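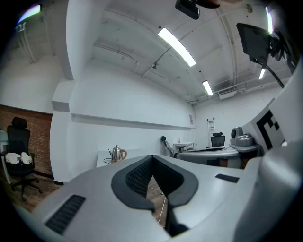
What the open day at Beltusbridge showed

Posted in December. Filed under: Robots, Grumbling

I have been to enough of these things to know I should eat first. Sindora invited people in to see its handheld gripper, a tool you carry around the room and do chores with so that, in theory, a robot arm can learn the same chores later. Doors opened at 5. There was coffee.

The gripper is bigger than I expected. The body is light gray with a black V-shaped jaw, dark mesh inside it and a thick rubbery rim, and on the white panel at the side there is one of those blocky black-and-white square markers. I got a turn with it. My wrist was complaining well before my turn was over.

The room I liked. Brick on one wall, pipes across the ceiling, a wooden floor, a kettle on a table by the wall. It could pass for somewhere people live, and that was part of the pitch: train in ordinary clutter, work in ordinary clutter. Fine. But it is still one room, and I asked how many others they had recorded in. The answer was "several," and then we moved on to the slides.

The slides said 1269 recordings so far, with 3000 planned by spring. They also said 83 percent success on picking up a cup. I asked what counted as success. Lifting it, apparently – setting it down again is scored separately, and that score wasn't on the slide.

A man from Wosell wanted to know the price. No price yet. Someone else brought up the Tkachenko demo from last year, where the arm folded the same towel all afternoon and then struggled with one from the audience. That got a laugh, a slightly nervous one from the front.

I don't think anyone was trying to fool us. The staff were friendly and let us handle the thing, and plenty of companies won't. I would just like to see it put a cup down. They have my email if they ever schedule that.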